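Pladdale kitchen, August. Pictures from the counter in the show flat, with the plush fruit from Flutora set out on it. 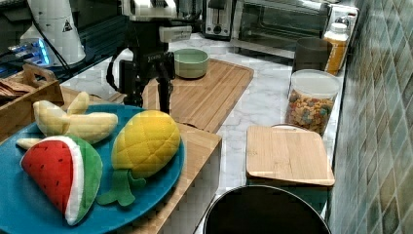
*Watermelon, pineapple and banana on the blue plate.*

The bamboo board is the one we kept from the old kitchen. It gets oiled every 3 months.
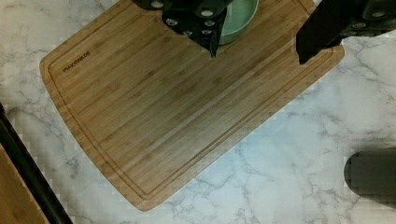 The groove keeps juice off the worktop when we cut real fruit. We wash the board by hand and stand it up to dry.

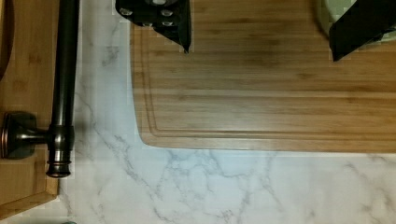
*Corner of the board on the marble-patterned top.*

The green tiles were chosen first and the rest of the kitchen followed.

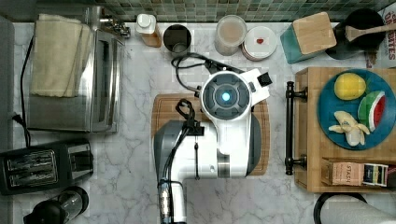 More rooms will be added once the hallway is painted.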